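サポート窓口 お問い合わせ履歴
件名:双腕セル、紙コップ受け渡し時に右グリッパーが開放指令に応じないことがある
製品区分:Banitz 双腕ワークセル
起票日:2025年9月8日
状態:対応中(お客様確認待ち)

【お客様からのご連絡】
いつもお世話になっております。Lýの実験室でBanitzの双腕セルを使わせていただいている者です。先日は設置のあとの細かな質問にまで丁寧にお返事をくださって、本当に助かりました。

今回は少し心配なことがあり、長くなりますがお付き合いください。人とアームのあいだで蓋つきの紙コップを受け渡す作業を繰り返しているのですが、右のグリッパーが、開放の指令を出しても閉じたままになることがあります。20回続けて試したうち2回で起きました。操作画面では指令は「送信済み」、エラー表示はなし。しばらく待つと何ごともなかったように開くので、最初は私の気のせいかと思ったくらいです。

中身は空のコップですし、けがもありません。ただ、開かないとつい手で引っ張りたくなるんですよね。同僚も一度やりかけて、慌てて止めました。それで今日は受け渡しの作業を見合わせています。左のほうでは一度も出ていません。

【サポート回答 1/担当:Uldis Mets】
ご連絡ありがとうございます。サポートのMetsです。作業を見合わせてくださったのは、たいへんありがたいご判断です。どうか原因がはっきりするまで、そのままでお願いいたします。

「送信済み」は制御側が指令を出したという意味で、グリッパーが受け取ったかどうかまでは表していません。紛らわしい表示で申し訳ありません。お手数ですが、次の三点をお知らせいただけますでしょうか。
・制御ソフトの版
・開くまでの待ち時間(だいたいで結構です)
・右手首のコネクタの差し込み具合(必ず電源を落としてからご確認ください)

【お客様からの返信】
早速のお返事、ありがとうございます!

ソフトは納品時のまま更新していません。待ち時間はおよそ10秒です。コネクタは電源を切ってから見ましたが、素人目には緩んでいるようには感じませんでした。念のため差し直して、人の手を入れずに開閉だけを20回やってみたところ、一度も再発しません。直ったのならうれしいのですが、もともと毎回出るものではなかったので、喜んでいいのかどうか……。

作業の様子も付けておきます。

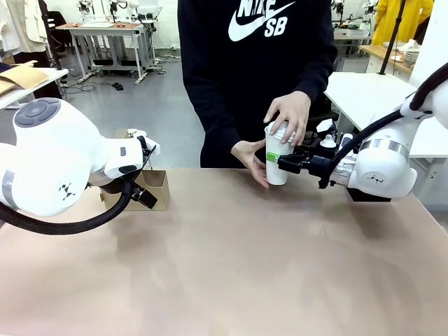 受け渡しの作業。右のグリッパーがコップの側面を挟んでいます。

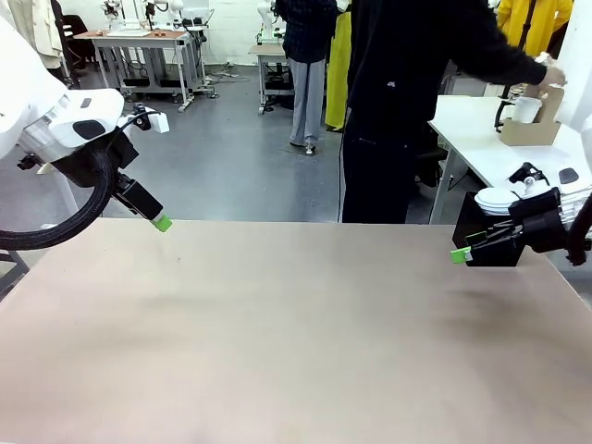 それと、ひとつ思い出したことがあります。開かなくなるのは、腕を大きく伸ばした姿勢のときに偏っている気がします。記録を取っていたわけではないので、あくまで印象です。ケーブルの引っ張られ方も関係するのでしょうか。

【サポート回答 2/担当:Uldis Mets】
詳しくありがとうございます。腕を伸ばしたとき、というお話はとても参考になりました。手首まわりのケーブルに張力がかかり、グリッパーとの通信が一時的に途切れて、復帰後に指令が再送されている可能性を考えています。待ち時間も再送の設定とだいたい合います。とはいえ、まだ推測の段階です。

差し直し後の開閉試験は、同じ姿勢のままで行われましたか。もしそうでしたら、腕を伸ばした姿勢でも同じ回数をお試しください。その際もコップは持たせず、周囲の方には可動範囲の外に出ていただき、非常停止にすぐ手が届く方を一人お決めください。終わりましたら、保守画面の「通信履歴」を書き出してお送りください。

並行して、ケーブルの手配をHolbridgeの部品センターに問い合わせております。交換となった場合は、弊社のSang Giápが伺います。

最後にもう一点だけ。今後もし開かなくなることがあっても、コップは引っ張らず、手を離して、まず非常停止をお願いいたします。待っているあいだに突然開いたり、腕が動き出したりすることがあり得ます。同僚の方にもぜひお伝えください。

【社内メモ】
履歴の受領後、Giápさんに転送。表示文言「送信済み」の件は別票で起票済み。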